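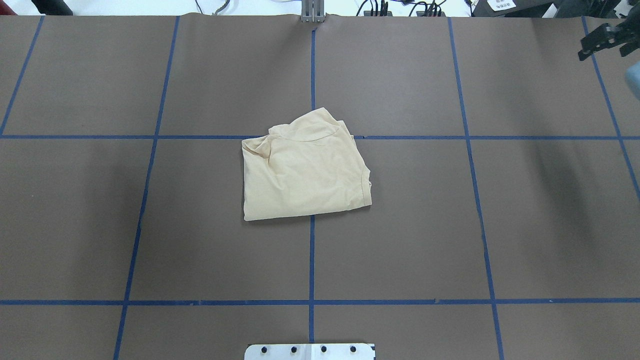 When does the second season of Corker begin, and will subscribers have to pay extra to watch it?

The second season begins in May, and it is included in every standard subscription at no added charge. All eight episodes will be offered in the Drama section of the Dandside service, with one new episode released each week at 9 p.m. The first season remains available in full, and viewers who have not yet seen it are encouraged to begin there, as the new episodes continue the same story.

Corker follows the staff of a failing bottling plant in a river town over the course of one winter. The first season ended with the sale of the plant and the disappearance of its night manager. The second picks up four months later, under new owners, and spends more of its time in the town itself. Erick Athumani returns as head writer. Jozefína Malý, who directed two episodes last year, has directed five of the new ones, including the opening and the finale.

Episodes run longer this season, with most close to an hour. The opening episode runs 74 minutes and will be shown without a break. Subtitles are provided in English, Spanish and Czech, and an audio description track will be ready for each episode on the night of its release. Last season the track was often delayed by several days, and the programming office received 219 messages on the subject. We thank the members who wrote.

Members may also attend an advance showing of the first two episodes at the Plakari Theater. The theater has 465 seats, of which 30 are held for guests who use wheelchairs and their companions. Requests for these places should be made by telephone so that staff can confirm the arrangements. All other seats are assigned by drawing among members who register through their account page. Each member may request two seats. Doors open at 6:30 p.m., and late arrivals will be seated only between episodes. A short discussion with Ms. Malý will follow the second episode.

The drama will be preceded on the service by Yordanov, a three-part crime series set in a border customs house, which was the most requested title in the winter viewer survey. The survey drew 618 replies. Its full results, including the requests for older comedies, will be printed in the next issue.

Questions about billing, subtitles or the drawing may be sent to the member services desk through the contact form. Replies are normally sent within two working days.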